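Darkwood Studio Theater
Pre-Show Safety Checklist, With Comments

Venue: Darkwood Studio Theater, main room and back bar
Use: stand-up, small-cast theater, open mic, cabaret
Checked: Oct 24, 2026
Next full check: before the first booking after the winter break

How to read this list. Each line is marked OK, FIX or WATCH. FIX means it has to be done before doors open. WATCH means the show can go ahead but the item gets looked at again during the night. Comments follow the line they belong to. Visiting companies should read the whole thing, including the parts about the bar.

SECTION A. FRONT OF HOUSE

A1. Street door opens fully outward and stays open on its hook. OK
Comment: The hook was replaced in September. It is stiff. Push down before you pull.

A2. Stairs clear from top to bottom. FIX
Comment: Poster tubes and a music stand left on the landing. Moved to the store room during the check. Visiting acts keep leaving things here while they look for the dressing room. A sign has been put up at the turn of the stairs.

A3. Stair edge strips fixed down. WATCH
Comment: Third strip from the bottom is lifting at the left side. Taped for now with black cloth tape. Needs a proper strip with screws.

A4. Capacity notice displayed. OK
Comment: 83 seated, with no standing. For cabaret layout with tables the number is 51. The door person needs to know which layout is in use, and it should be written on the door sheet along with the show title.

A5. Clicker counter at the door and working. OK

A6. Ticket desk cable covered. OK
Comment: Card reader charger should run behind the desk. It was run across the front at the last open mic.

SECTION B. SEATING AND AISLES

B1. Center aisle clear and wide enough for two people side by side. OK

B2. Rows linked. FIX
Comment: Back row was unlinked. The clips were in the drawer under the sound desk. Now fitted. Loose chairs are allowed only at tables.

B3. Wheelchair spaces kept free. OK
Comment: Both spaces are at the right end of row one. Do not sell these as late tickets, even on a full night, unless the house manager agrees after doors.

B4. Front row distance from stage edge. WATCH
Comment: Measured at 45 inches. That is enough for a solo comic. For anything with movement, fights, dancing or thrown props, take out the front row. The company needs to tell us at booking so we do not sell those seats.

B5. Tables steady. OK
Comment: One table top was loose and has gone downstairs for repair.

SECTION C. STAGE

C1. Deck sections locked together. OK
Comment: All 4 sections checked from below with a flashlight.

C2. Stage edge marked in white. FIX
Comment: Tape was worn off along the front left corner. Replaced. Performers coming out of a blackout depend on this line.

C3. Treads to stage fixed and marked. OK

C4. Trapdoor bolted. OK
Comment: The trap is not in use for hires. Please do not ask the technician to open it.

C5. Mic stand base heavy enough. OK
Comment: Use the round base, which stays upright when the cable is pulled. The folding tripod one is for rehearsals.

C6. Mic cable taped at the stage edge and again at the wall. WATCH
Comment: The tape came away halfway through the last comedy night. Wipe the floor before you stick it down.

C7. Curtains flame-treated and label readable. OK
Comment: Labels are on the bottom hem at the stage right side. Any drapes brought in by a company need a certificate sent ahead. Wulside brought a backdrop without one in September and it could not be hung.

C8. Prop table in the wings, clear of the exit path. OK

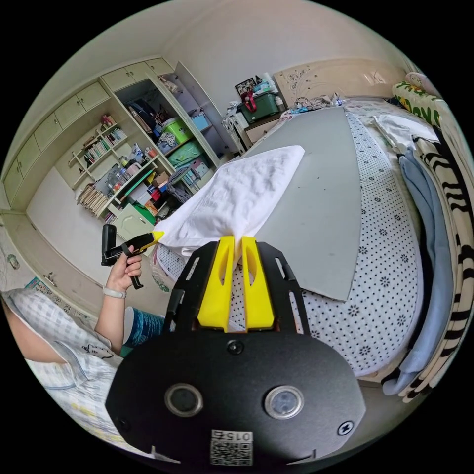 Can a visiting company use a real candle on stage?

Only if it was agreed in writing at booking and a crew member is standing in the wings with an extinguisher for as long as it is lit. Most companies use battery candles, and we keep a box of them behind the sound desk that can be borrowed for free.

SECTION D. LIGHT AND SOUND

D1. Every hanging lamp has a safety bond. OK
Comment: Checked one by one from the ladder. The bond on the far left lamp was looped around the lamp and not the bar. Corrected.

D2. Ladder in good order. OK
Comment: Feet are worn but still grip. Two people whenever the ladder is up, one of them at the bottom. This applies to visiting technicians as well.

D3. Dimmer cupboard shut and nothing stored in it. FIX
Comment: A coat and a box of flyers removed. The cupboard gets warm when the lamps are up. It is now kept locked and the key is on the hook by the sound desk.

D4. Extension leads fully unwound. OK

D5. Portable equipment tested and in date. WATCH
Comment: House equipment is in date. The keyboard power supply left here by Girnness has no test sticker. It has been set aside and should not be plugged in.

D6. House lights can be brought up from the desk and from the door. OK
Comment: The door switch overrides the desk. Show this to whoever is on the door.

D7. Haze machine. Not in use tonight.
Comment: If a show wants haze, the house manager needs notice so the smoke detection can be dealt with properly. It can't be arranged on the night.

D8. Sound level set. OK
Comment: Check the level with the mic at the front of the stage as well as the middle. Most feedback complaints come from comics who walk forward past the speakers.

SECTION E. EXITS AND FIRE

E1. Exit signs lit. OK
Comment: The one over the side door was dim and has a new lamp.

E2. Side exit opens on the push bar. OK

E3. Alley behind side exit clear. FIX
Comment: Bar bins had been rolled across the door again. Moved back to the wall. The bins belong past the painted line.

E4. Extinguishers in place, pins in, gauges in the green. OK

E5. Emergency lights tested. OK
Comment: All came on when the supply was switched off. The one at the foot of the stairs took a moment longer than the rest. Noted for the yearly service, which Kuipers carries out.

E6. Exit announcement made before the show. WATCH
Comment: It was skipped at two open mics. The host has to say where both exits are before bringing on the first act. A card with the wording is taped to the back of the stage door. Hosts can put it in their own words as long as both exits get mentioned.

SECTION F. DRESSING ROOM

F1. Door not blocked from inside. OK

F2. Mirror lights working, no bare wires. OK
Comment: Two bulbs out. Spares ordered.

F3. Hair tools switched off at the wall before the call. WATCH
Comment: Straighteners were found on after a cabaret. Drag and cabaret acts use this room heavily and there are only two double outlets, so please take turns. No adapters plugged into adapters.

F4. Spray adhesive and hairspray kept away from the heater. OK
Comment: Use the high shelf. The heater has a guard but things still get left on top of it.

F5. First aid box stocked. FIX
Comment: Short of small bandages and eye wash. Restocked. Write in the book when you take something, even a single bandage.

F6. Sink and floor. OK

SECTION G. BAR

G1. Glass collected from the stage edge during the interval. WATCH
Comment: Performers may take water on stage in a plastic cup. No glass on the stage at any time.

G2. Spill kit behind the bar. OK

G3. Cellar hatch closed and bolted while the public is in. OK

RESULT

The room is passed for tonight's show in the seated layout. All items marked FIX were done before doors. Items marked WATCH are on the house manager's sheet.

Still open:
Stair strip, third from bottom (A3)
Keyboard power supply to be collected or tested (D5)
Mirror bulbs (F2)
Table top (B5)

Copies of this list are kept at the ticket desk and in the dressing room. If you find something that isn't on it, write it on the back of the desk copy and tell the house manager before the show starts.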